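Ondo opens spool return program for small workshops and schools

CLELTOSSIDE – Ondo, a supplier of cable, cord and printing filament, today announced that its spool return program is now open to all customers in the Cleltosside area. Small workshops, schools and home users can bring back their empty spools and receive credit for a next order. Until now this service was offered only to customers with a yearly contract.

Empty spools are a well-known problem for everybody who works with wire or filament. They take a lot of space, they are too good to throw away, and many local recycling centers do not accept them. In a survey which Ondo made among its customers in the spring, 665 workshops answered. Most of them said that they keep empty spools in a closet or under a bench and do not know what to do with them. 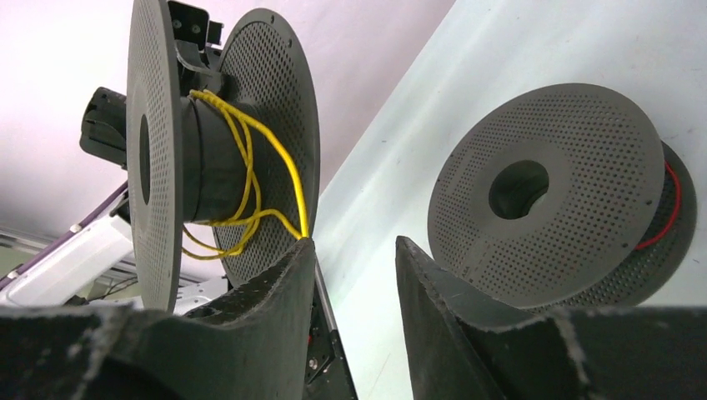 The program works in a simple way. Customers register on the Ondo website and receive a return label by e-mail. A box may contain spools of different sizes and from different makers, also from makers who are not partners of Ondo. The spools should be free of tape and remaining material. Cardboard spools are not part of the program and can go with normal paper waste.

Returned spools are checked at the Sánchez warehouse, on the east side of Cleltosside. Spools in good condition are cleaned and wound again. Damaged ones are sorted by type of plastic and ground into small pieces, from which new flanges and hubs are made.
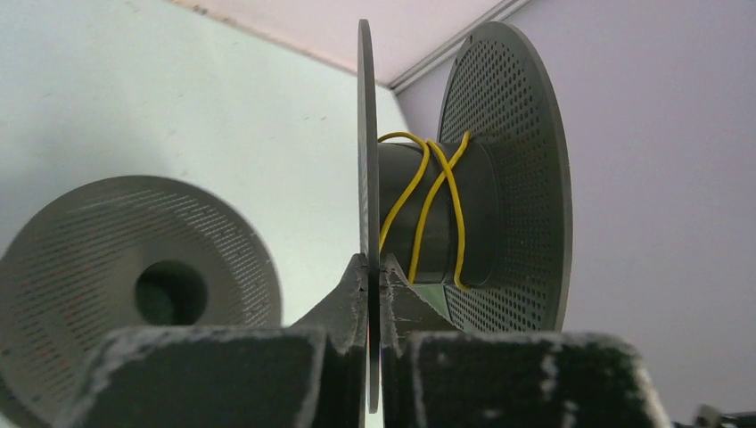
A spool flange seen from its narrow side, with the perforated far flange behind.

During the test period, which ended in December, over 200 customers took part. The most frequent request from them was for more drop-off points, because not every customer has a full box to send. For this reason Ondo has now agreed with the Primanis chain of hardware stores to place collection bins in 9 of its stores. The bins are emptied every week, and no registration is needed to use them.

Schools can ask for a larger collection box, which holds up to 200 spools and is delivered and picked up free of charge.

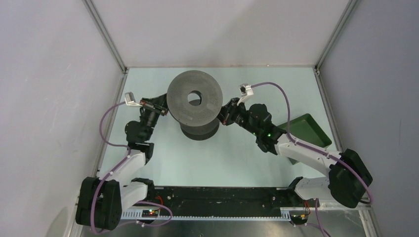 Dark gray spool with perforated top flange.

Credit is added to the customer account after the spools are checked and stays valid for one year. More information about the program, the list of participating stores and the registration form are available on the Ondo website, in the section "Returns". Questions from the press can be sent to the Ondo communication office in Cleltosside.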